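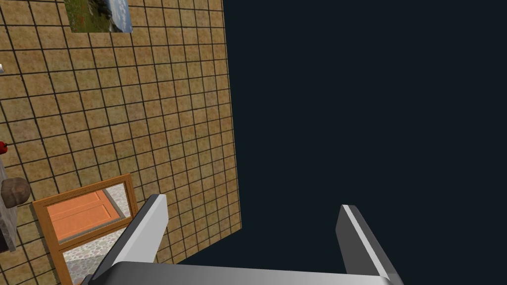

Square tiles in mottled tan and ochre, with thin dark grout lines.

Grout

Grout is the stuff that goes in the gaps between tiles, and I've been writing up this entry on and off since May, when I redid my own kitchen floor and found out how little I knew. It's a thick paste that you push into the joints once the tiles are stuck down, and it sets hard. It keeps dirt and most water out of the gaps, and it stops the edges of the tiles from chipping against each other. It doesn't hold the tiles down, by the way. That's the job of the adhesive underneath (people mix these two up all the time, me included).

What it's made of

The ordinary kind is cement, water and coloring powder. If the joints are wide, sand goes in too, and you'll see it sold as "sanded" grout. The sand keeps the paste from shrinking and cracking as it dries. For narrow joints you want the unsanded kind, which is smoother and won't scratch polished stone or glass. The usual cutoff in the US is an eighth of an inch, though every bag has its own chart and I'd go with the bag.

Then there's epoxy grout, made from a resin and a hardener. It's tough, it hardly stains, and it costs a good deal more. It also sets fast and it's sticky as anything – I tried it once behind a stove and got more on my elbows than on the wall. Restaurant kitchens love it, and I can see why!

Color

Color changes the look of a floor more than you'd think. A grout close to the tile color makes the whole floor read as one surface. A dark one draws a grid over everything, and any crooked tile will show up right away. White looks lovely for a month or so in a hallway and then it looks like a hallway. My friend Arif Majimbun, who has tiled far more bathrooms than I have, always makes a test strip on a scrap board first and leaves it overnight, because the wet color is darker than the dry one.

Putting it in

You spread it with a rubber float, held at a slant, working across the joints diagonally so the edge doesn't dig the paste back out. Do a small patch at a time. Wait until it firms up, then wipe with a damp sponge and rinse the sponge a lot. A cloudy film, called haze, will show up on the tiles later on, and a dry cloth takes most of that off. Too much water in the sponge is the classic mistake, and it leaves you with pale, weak, blotchy joints (ask me how I know).

Corners and the line where a floor meets a wall are a different matter. Those spots move a little with the seasons, so they get flexible caulk in a matching color.

Sealing and upkeep

Cement grout is full of tiny holes, so it soaks up coffee, oil and everything else. A sealer slows that down, and it has to be redone now and then. Epoxy doesn't usually need it. For cleaning I use warm water, a mild soap and an old toothbrush. Vinegar gets recommended a lot, but it's an acid and it slowly eats cement, and it's rough on marble too.

See also: caulk, mortar, thinset, tile spacers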